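The towel problem, three years on

30 Apr 2022

The lead researcher on Istell would like it known that she can fold a towel herself. "People do ask," she says. "Usually my mother."

Her group at Fornemard studies how a two-fingered gripper learns to handle cloth from recorded demonstrations.

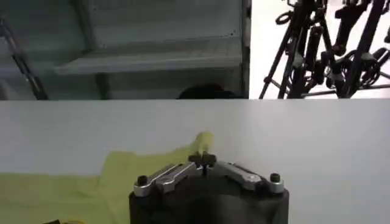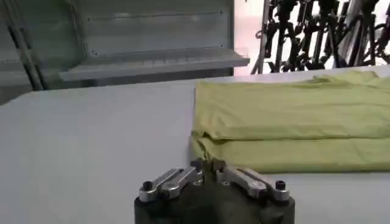
The gripper and the yellow-green cloth, from the wrist camera.

The latest result came from throwing data away. The team had 2,540 demonstrations and trained on all of them, with what she calls "the confidence of the very tired." Then a student kept only the 476 in which the operator never paused. The smaller set did better.

"A pause looks like nothing," she says. "To the model it's an instruction. We had spent months teaching it to hesitate, and it was an excellent pupil."

Were the operators offended? "One was. He pauses a lot."

She won't promise that it carries over to other fabrics. Five are planned for October, including a fitted sheet, which she brings up in the tone other people keep for dental work. "I've asked for that one to go last," she says.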